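Small Shapes on a Board

By Sabine Görtz

My mother kept our blocks in a flour tin. When the tin was opened there was a noise which I can still hear, and then all the pieces were on the carpet and my brother had already taken the cylinders. I had forgotten this for a long time. It came back to me in August, in a shop in Zindside, when the owner pushed a board across the counter and asked if I wanted to try the new set while she looked for my order.

I had come for wrapping paper. I stayed until they closed at six.

The set was from Cedura, a small maker in Pusby. It has 32 pieces in four colours: red, yellow, blue and green. There are cylinders and triangular prisms, cubes, six-sided pieces, and one shape with a rounded heart for its top which the children, I was told, always look for first. They are small, so you pick them up with the fingertips, and they are solid, so that they stay where you put them. There is no picture on the lid to copy. Inside is one folded sheet with a few words about age and cleaning, and nothing about how to play.

I wrote to the firm afterwards and they invited me to visit. The train to Pusby goes through flat fields and stops often. The workshop is behind a bakery, in a building with a low ceiling, and one smells bread there the whole morning, even in the room where the colours are mixed. They made 3,300 sets last year. For a big toy company this must be a very small number, but for the people in that room it was a lot of corners to check by hand.

The blue gave them the most trouble, they told me. For a long time it looked grey next to the yellow, and a child who sorts by colour should not need to think about grey. They tried many mixtures and kept all of them, in jars on a window sill, with dates on the lids. The yellow was easier, although it is not really one yellow: on the top of a piece it can look pale, and on the sides it goes towards orange, depending on where the lamp stands. I asked if this was a fault. The man who mixed it looked at me as if I had asked whether the sea was a fault.

The thing that interested me most was the board. Many block sets are sold without any ground to build on, and people use the carpet, which is soft, or the kitchen table, where there are crumbs. A light board makes a difference that I find difficult to explain. The pieces become clear on it. You see the gaps between them as well as the pieces. And because the board has an end, you begin to decide things: near the edge or away from the edge, all together or with space between.

I borrowed one board and one set and gave them to different people over some weeks. I did not give any task. My neighbour's daughter, who is four, put every piece standing up and then gave them soup. Her older cousin made two armies, and the war took until supper. My own husband, who says he has no patience for games, made a tower with the cylinders, watched it fall, and made it again, three times, without saying a word.

But most of the people, and this surprised me, made a line. They did not make it at once. First there was a little heap, then the heap was pulled apart, and then one piece was put in front of another until there was a kind of road going over the board. It was seldom straight. It bent where somebody had found a six-sided piece and wanted its flat side against something else, and it bent again where a cylinder did not fit so well. A line of this kind has a very nice look. It is like people waiting for a bus who know each other.

I noticed also that grown people tend to use colours in pairs. Two blue together, two yellow a little apart, and then a moment of doubt about where the green should go. Children mix more freely, or else they do not mix at all. A teacher in Zindside, who has had blocks in her classroom for many years, told me that she learns a lot from the empty part of the board. Some children must fill it, and they become unhappy if the pieces are finished before the board is. Others build everything on one side and leave the rest as it is. When she asks them what is there, they say "the garden", or "nothing yet", or they look at her politely and do not answer.

She has also a rule about pushing. In her class you may push a piece with one finger, slowly, but you may not sweep with the arm. I tried this at home and it changes the game very much. To lift a block and put it down is one kind of thinking. To push it along the wood until it meets its neighbour is another kind, because the neighbour moves too, and then the one behind it. A triangle turns when you push it on the wrong place. A cylinder, if it is standing, goes nicely forward and then a little to the side. With a six-sided piece you must choose between a flat side and a corner, and if you take the corner it will go somewhere you did not want.

The big version of the set, which Cedura calls Roman, has 200 pieces and comes in a crate. It is meant for schools. I saw it open on the workshop floor and I must say I preferred the small one. With so many pieces you start to build walls and you stop looking at the single block. With eight or ten on the board you know each of them, and when one is moved a finger's width you see it immediately from your chair.

My borrowed set should have gone back in the post already. It is still on the table by the window, and each evening the road on it has another bend. I do not always know who did it.
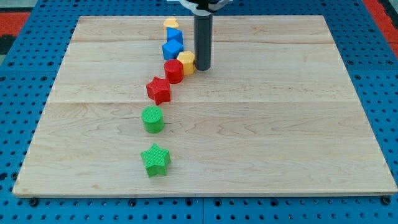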